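Fikre: a word list for small rooms

Fikre is a list of 2412 everyday words for rooms and furniture, gathered by Benedikt Thaler for people learning English. Each entry has a short meaning and, where we could manage it, a sentence someone might really say at home -- we had such fun with those!

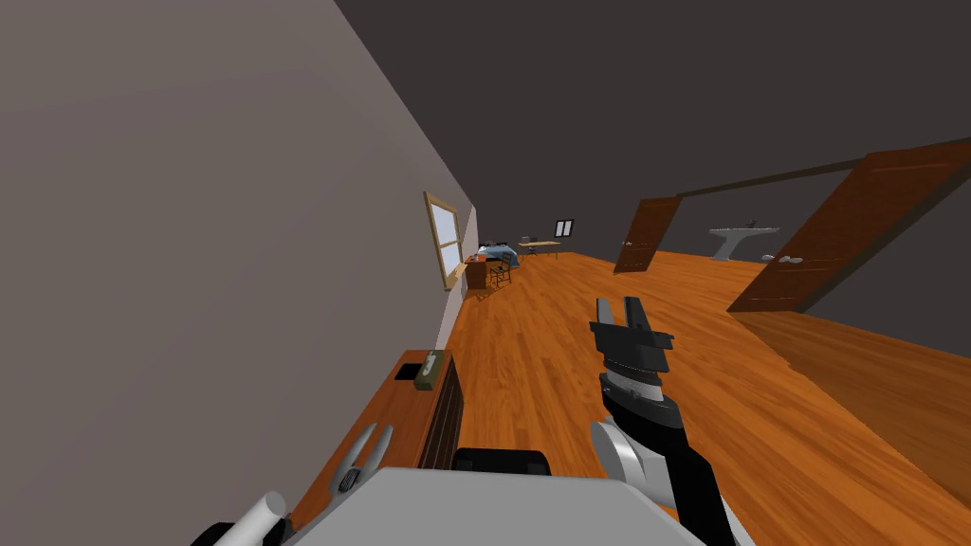
Benedikt Thaler wrote back that "nightstand" and "bedside table" ought to share one entry, and from version 2 they do.

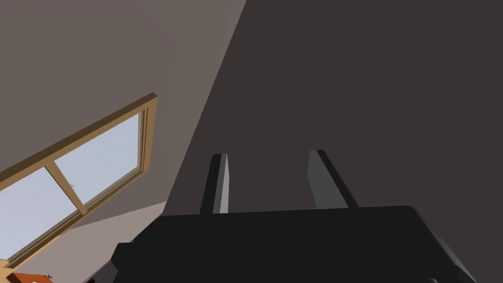

Fig. 2. Rendered view, indoors.

Files come in 5 parts, sorted by letter. Please send corrections (spelling ones too) by 28th April -- we read them all, slowly.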